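Search this site
Enter keywords
Reading time: 2 minutes

Cutcombe open day: notes on the kiln building

The Drastance site at Cutcombe dries and grades hardwood blanks for small turned goods. The doors opened at 9 a.m. and the first group went straight to the kilns. There are seven chambers, all side-loading, with reversible fans above a false ceiling. Stock is stacked on 30 mm stickers. Air direction changes every two hours during the early stage and less often after that.

Beech takes longest. The current schedule runs 72 hours at low temperature before the vents are opened. A sample board is pulled from each stack, weighed and put back. The operator showed the log for batch 1083, where the outer boards had dried faster than the core and a conditioning step was added. The charts are still kept on paper next to the control panel.

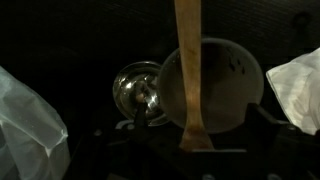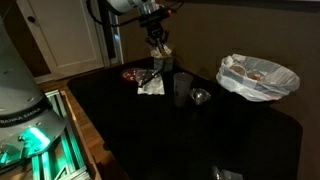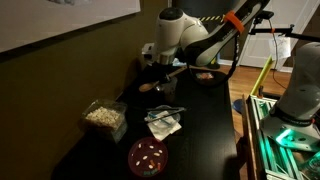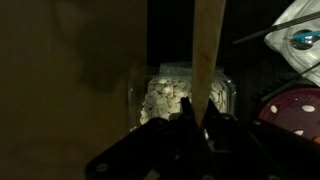

Grading is done under side lighting on a slow belt. Knots, end checks and color are judged by eye. Rejects go to the boiler, which supplies most of the kiln heat from October to April. The boiler is a Plorkon unit with a moving grate. Ash is removed once per shift.

The moisture meters are pin type, corrected by species from a printed table. I asked about drift and was told they are checked against oven-dried samples every month. The oven itself was in use and could not be opened.

Dust extraction in the sawing hall was loud enough that the guide's explanation of the Chatzigeorgiou blade sharpener was lost on the back half of the group. The handout covers tooth angles but gives no feed rates.

Parking is on the gravel lot behind the log yard. The afternoon tour starts at 2 p.m. and leaves out the boiler house.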